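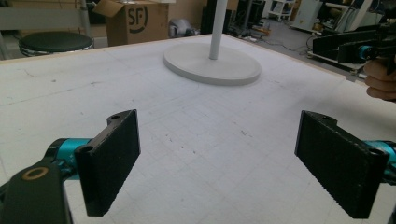 LISTA DE VERIFICAÇÃO – ARMAZÉM DE SEMENTES E SECADOR DE MILHO
Quinta Clitum, pavilhão de receção e pavilhão de armazenagem

Data da inspeção: 12 de janeiro de 2021
Motivo: inspeção de inverno, antes da limpeza geral das células
Respostas possíveis: C (conforme), NC (não conforme), NA (não se aplica)

Peço desculpa se algum termo não é o mais usado na região. Aprendi o trabalho do cereal noutra língua e às vezes escolho a palavra do manual. Onde tive dúvida, pus a explicação no comentário.

1. ACESSOS E CIRCULAÇÃO

1.1 Portão principal abre e fecha sem esforço – C
1.2 Caminho de peões marcado no chão – NC
Comentário: a tinta amarela desapareceu entre a báscula e a moega. Os condutores dos reboques passam muito perto da parede e a pessoa que tira a amostra fica sem espaço. Pintar de novo quando o chão estiver seco.
1.3 Iluminação da rampa – C
1.4 Extintores no lugar e com etiqueta válida – C
Comentário: o extintor junto do quadro elétrico estava atrás de dois sacos de adubo. Os sacos foram retirados durante a visita.

2. MOEGA DE RECEÇÃO

2.1 Grelha completa e bem fixa – C
2.2 Proteção lateral contra quedas – NC
Comentário: falta um parafuso no corrimão do lado norte e o tubo move-se com a mão. Não receber cereal desse lado até à reparação.
2.3 Poço seco e sem restos de grão – NC
Comentário: encontrei milho germinado no fundo. Cheira a fermentação. Antes de alguém descer é preciso cortar a corrente do sem-fim, pôr o cadeado, medir o ar e ter uma segunda pessoa em cima.

3. SECADOR

3.1 Queimador limpo, sem palha à volta – C
3.2 Termóstato de segurança corta no valor regulado – C
Comentário: ensaio feito com o secador vazio. O corte foi a 90 °C no ar de entrada. Para milho de semente a temperatura de trabalho tem de ser muito mais baixa, e isto regula-se no outro comando, o da esquerda.
3.3 Mangueira de gás sem fendas – C
3.4 Botão de paragem de emergência – C
3.5 Registo de horas preenchido – NC
Comentário: o contador mostra 1.873 horas, mas a última linha no caderno é de antes da colheita. Sem estas horas não sabemos quando mudar as correias. A empresa Vakulenko, que faz a manutenção, pede o caderno em cada visita.

4. ELEVADOR DE ALCATRUZES E SEM-FINS

4.1 Resguardos das correias montados – NC
Comentário: o resguardo do motor superior estava pousado na plataforma. Disseram-me que foi tirado para lubrificar. O elevador ficou parado e com cadeado até o resguardo ser montado.
4.2 Tensão da correia – C
4.3 Sensor de rotação funciona – C
4.4 Sem-fim móvel Jokirari: rodas, cabo e guincho – C
Comentário: o cabo tem um pouco de ferrugem na ponta, sem fios partidos. Ver outra vez em maio.
4.5 Escada exterior com guarda-costas – C

5. CÉLULAS DE ARMAZENAGEM

5.1 Escotilhas fechadas com cadeado – C
5.2 Sinal de perigo de soterramento visível em cada célula – NC
Comentário: na célula 3 o sinal perdeu a cor e já não se lê. Encomendar um novo, do mesmo tamanho dos outros.
5.3 Arnês e corda disponíveis – C
5.4 Sondas de temperatura a funcionar – NC
Comentário: a sonda do meio da célula 2 não dá leitura. As outras duas são normais para a época. Enquanto a sonda não for trocada, medir à mão com a lança, duas vezes por semana, sempre de fora da célula.
5.5 Ventiladores sem obstrução – C
5.6 Sinais de roedores – NC
Comentário: há excrementos atrás da célula 1 e um saco roído. As caixas de isco do lado da estrada estavam vazias.

6. SEMENTE E PRODUTOS DE TRATAMENTO

6.1 Semente tratada separada do grão para alimentação – C
Comentário: contagem do inventário da quinta: 2.367 kg de milho e 200 kg de soja, tudo em paletes com filme e etiqueta.
6.2 Armário dos fitofármacos fechado à chave – C
6.3 Fichas de segurança acessíveis – NC
Comentário: falta a ficha do produto Gasumden. A caixa estava no armário, fechada. Não se abre enquanto a ficha não estiver na pasta.
6.4 Luvas, máscaras e óculos em bom estado – C
Comentário: os filtros das máscaras têm prazo até ao verão.
6.5 Lava-olhos com água limpa – C

7. QUADRO ELÉTRICO

7.1 Porta fechada e sem pó no interior – NC
Comentário: muito pó de milho por dentro. Limpar com aspirador próprio para pó combustível e com a corrente cortada. Não usar ar comprimido.
7.2 Diferencial dispara no botão de teste – C
7.3 Ligação à terra do secador – C

PRIORIDADES

Antes de voltar a trabalhar: 2.2, 4.1, 7.1
Antes de qualquer descida ao poço: 2.3
Nesta semana: 5.4, 5.6, 6.3
Neste mês: 1.2, 3.5, 5.2

Cada correção deve ser escrita no caderno verde do escritório, com a data e a rubrica de quem a fez. A próxima verificação completa é em maio, com as células vazias – nessa altura vejo também as juntas do telhado, que agora não pude controlar por causa do gelo.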